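Undham Pantry Labels

README for version 3

Undham is a set of plain text label sheets for home kitchens, plus the word list they are built from. It covers dry goods, spices, leftovers and freezer food. You print the sheets on ordinary paper, cut them out and tape them on.

What is in the folder

labels-dry.txt — flour, rice, beans, oats and the like
labels-spice.txt — short names that fit a narrow jar
labels-freezer.txt — name, portion, month frozen
words.csv — the full word list, with 13 categories

Each row in words.csv has a name, a category and a short form. The short form is empty when the name already fits. Names are in lower case except where a place name is part of the food.
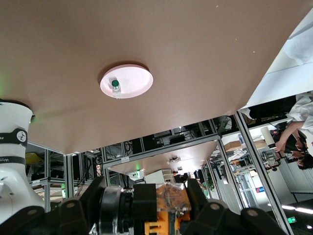
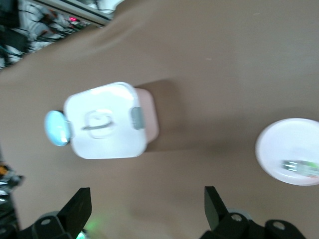 Text and pictures: the Undham maintainers. Last edited in March.

Printing

Open a sheet in any text editor and use a fixed-width font. The cut lines drift if the font is proportional. Leave the margins alone on the spice sheet, which has 2 columns and very little room to spare.

The freezer sheet leaves the month blank. Pencil holds up better than most pens in the cold.

Changes since version 2

Plillus, the old script that sorted the list, is gone. The list now ships already sorted. Spellings from the Mfaume list were merged in, and where the two disagreed we kept the shorter one. "Garbanzo" and "chickpea" are still separate rows.

Known problems

Some short forms are the same for different foods — "cor" is both coriander and corn flour. The Skerkalon sheet for tea tins is unfinished and not included.

Use

Free to copy, change and print. Please keep this file with the sheets.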